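Company > Newsroom > Software

Borent releases Jisetti 2, a planning and control package for suturing with two robot arms

Thu 24 April
By Ojārs Butkienė, Borent
Reading time: 2 min

Borent today makes available the second version of Jisetti, its software for research groups who study robotic suturing. The release brings a new thread tracker, a new planner for two arms and a simpler tool for reviewing recorded trials.

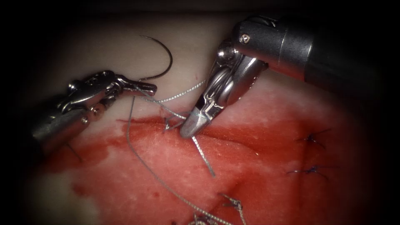
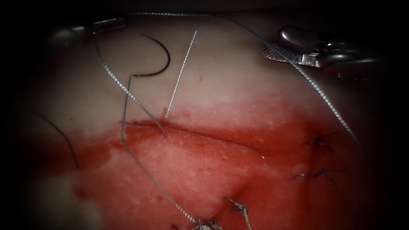
Suturing on a tissue pad with two robotic instruments.

Thread is difficult for a vision system. It is thin, it bends freely, and it often passes behind an instrument or over another piece of thread. The first version of Jisetti looked for the needle only and treated the thread as a line of fixed length. Our users told us many times that this was not enough, and we agree with them.

The new tracker, developed under the internal name Dizon, keeps a model of the whole visible strand and updates it with every camera image. When a part of the strand is hidden, the software holds several possible shapes and gives each of them a score. The planner then chooses a grasp point which is safe for all the likely shapes. If there is no such point, the arms stop and the operator receives a message.

Both arms are now planned together. In the earlier version each arm had its own plan, and one had to wait while the other was moving. In our internal test of 600 stitches, the average time for one stitch went down from 26 seconds to 18 — the largest part of this gain comes from the shorter waiting.

There are also limits which we want to state clearly. Tracking is weaker when dark thread lies on a dark background, and cutting the thread ends is still commanded by the operator. Jisetti is research software and it is not approved for use on patients.

The review tool, Drostwood, is included in the same installer. It shows the camera images, the estimated thread and the planned motion on one time line, and it can export a chosen part of the trial. Recordings made with the first version open without conversion.

Groups with a current license receive the update free of charge and can download it from their account page. Configuration files for the old planner must be changed by hand, and the steps are described in the release notes. Requests for a trial license can be sent to the Borent software desk, which usually answers within two working days.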